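工单：博客搬家后旧文章图片全部打不开
状态：已解决
产品：Broton 博客托管
分类：导入与迁移

先说一下情况，我的美食博客写了好多年，一直放在 Gosside 上，上个月下决心搬到你们这边来。导出包一共 1,686 篇文章，导入的时候进度条走得挺顺，最后还弹了个绿色的"完成"，我高高兴兴就去睡了。第二天早上一看，文字都在，图全是灰框框！评论也在，就是图没了，心都凉了半截……

我先自己折腾了一轮，记在这里，省得你们再让我重来一遍：

换浏览器，没用。清缓存，没用。关掉广告拦截插件，还是没用。后台"媒体库"里能看到缩略图，点开大图就报 404。新写的文章传图完全正常，坏的只有导入进来的那些。

然后我随手点开几篇旧文看源码，发现图片地址还指着 Gosside 的老域名，而那个域名我六月就停了（是我手快，我认）。于是我用你们后台的"批量替换"，把老域名换成新域名，跑了 19 分钟，提示成功。刷新一看，有些文章好了，有些还是灰的，而且看不出规律，同一个月的文章有的好有的坏，急得我直挠头。

客服回复（Gonzalo Barrios）：
您好，批量替换每次最多处理 1,000 篇，超出的部分会跳过，界面上目前没有提示。请按年份筛选后分两批再跑一次。另外请检查文件名里是否有中文或空格，这类图片需要在"工具"里点一次"重建链接"。

我的回复：
好家伙，原来是有上限！这个真的应该写在按钮旁边啊。按您说的分两批跑，大部分图都回来了。剩下 69 篇还是坏的，一篇篇点进去看，果然都是早年用中文起的文件名，什么"红烧肉 最终版"之类的，当年真是随便。点了"重建链接"，等它排队跑完，再刷新，图出来了！

顺便报个小问题：重建以后，正文里图片下面的署名会跑到单独一行，和日期黏在一起。我拿一篇旧文测过。

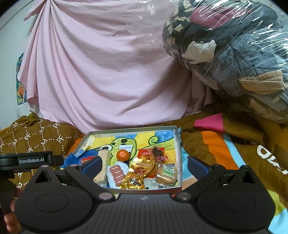 文／Doležal 小厨房　　2020/7/5　　分类：吃吃喝喝

署名原来应该在标题下面，现在跑到图下面去了，分类倒是对的。我换了 Starkton 主题再看，署名又回到标题下面，所以我猜是默认主题的样式问题，跟导入没关系。暂时不影响看文章，我先用 Starkton 顶着，字体小了一号，回头自己调。

还有一个想问的：Gosside 那边的老账号我现在能不能删？图片是已经真的存到你们服务器上了，还是只是换了个地址？我怕删完又变灰框框，再来一遍我可受不了。

客服回复（Gonzalo Barrios）：
图片文件已全部存放在我们这边，删除旧账号不影响显示。建议保留原始导出包。署名位置的问题已转给主题组，工单先标为已解决，如有复发直接在本页回复即可重新打开。

我的回复：
收到，导出包我拷到移动硬盘里了。谢谢啦，署名修好了麻烦在这里吱一声！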